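장난감은 상자보다 먼저 이름이 필요합니다
라이언 크랩트리 씨와의 대화

라이언 크랩트리(Ryan Crabtree) 씨는 정리 상담 일을 한 지 8년이 되었습니다. 영국의 작은 사무실 브림사이드에서 시작하였고, 지금은 한국에서 아이가 있는 가정을 주로 방문합니다. 저도 외국에서 와서 한국어로 글을 쓰는 사람이기 때문에, 우리는 한국어와 영어를 섞어서 이야기를 하였습니다. 만난 시간은 목요일 오전이었고, 그는 커피를 두 번 주문하였습니다.

처음에 저는 인형 정리가 왜 어려운지를 물었습니다. 그는 조금 생각한 다음에 대답하였습니다. "옷은 작아지면 보냅니다. 책은 다 읽으면 보낼 수 있습니다. 그런데 인형은 끝나는 날이 없습니다. 그래서 저는 가족에게 버릴 것을 고르라고 말하지 않습니다. 먼저 전부 한곳에 모으라고 부탁합니다."

모으는 장소는 넓고 평평한 곳이면 된다고 합니다. 줄무늬 천 위에 강아지나 판다 같은 인형, 연보라색 유니콘, 파란 책, 과일 모양 장난감, 빨간 뜨개 공이 함께 쌓이고, 옆에는 분홍색 상자가 열려 있습니다. 크랩트리 씨는 이런 섞인 더미를 좋아한다고 말하였습니다. "종류가 섞여 있을 때 아이가 말을 제일 많이 합니다. 이것은 누구이고, 저것은 어디에서 왔는지 설명해 줍니다. 저는 그 이름을 종이에 씁니다."

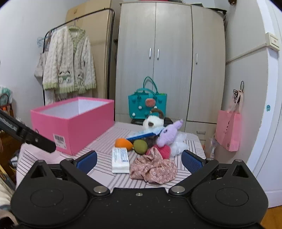 상자에는 무엇부터 넣는 것이 좋습니까?

단단하고 모양이 변하지 않는 것부터 넣습니다. 책은 벽 쪽에 세우고, 과일 장난감이나 공은 바닥에 놓고, 털이 있는 인형은 마지막에 위에 올립니다. 인형이 아래에 있으면 눌려서 얼굴 모양이 바뀌고, 아이는 그것을 금방 압니다.

그는 새 상자를 사는 일에 대해서는 조심스러웠습니다. 상담을 시작하기 전에 수납 상자를 35개 주문한 가족을 만난 적이 있다고 합니다. "상자는 예뻤지만 아이의 키에는 너무 높았습니다. 우리는 5개만 남겼고, 나머지는 돌려보냈습니다. 7월이었고 엘리베이터가 고장이었습니다. 그날은 아직도 기억납니다."

천에 대해서도 길게 이야기하였습니다. 작은 꽃무늬 천이나 손수건이 인형과 함께 나오면, 많은 부모님은 그것을 바로 세탁실로 가져갑니다. 그러나 아이에게는 그 천이 인형의 이불일 수도 있습니다. 그는 꼭 먼저 물어본다고 하였습니다.

저는 침대 위의 인형에 대해서도 질문하였습니다. 제 조카의 침대에도 자리가 거의 없기 때문입니다. 크랩트리 씨는 침대에서 나누는 작업이 나쁘지 않다고 하였습니다. 침대는 부드러워서 방울이나 리본이 달린 인형도 편하게 놓을 수 있습니다. 보라색 인형의 체크무늬 리본, 갈색 꼬리 위의 작은 금색 방울 같은 장식은 그가 하나씩 손으로 확인하는 부분입니다. "실이 약해진 곳이 있으면 그날 꿰맵니다. 나중에 하겠다고 하면 방울은 없어집니다."
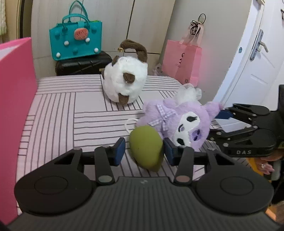

가방과 여행 가방의 자리

방에서 인형 다음으로 문제가 되는 물건은 가방이라고 그는 말합니다. 옷장이 있어도 여행 가방은 벽 옆에 서 있고, 그 위에 천 가방이 올라가는 집이 많습니다. 그는 이것을 꼭 고치려고 하지는 않습니다. "매주 쓰는 가방이면 거기에 있어도 괜찮습니다. 일 년에 2번 쓰는 여행 가방이면, 그 안에 계절이 지난 인형 옷이나 담요를 넣습니다. 빈 가방은 방에서 자리를 많이 먹습니다."

마지막으로 저는 그의 집에도 인형이 있는지 물었습니다. 그는 웃으면서, 스탈타라고 부르는 낡은 곰이 책상 위에 있다고 대답하였습니다. 그 곰은 상자에 들어간 적이 없다고 합니다.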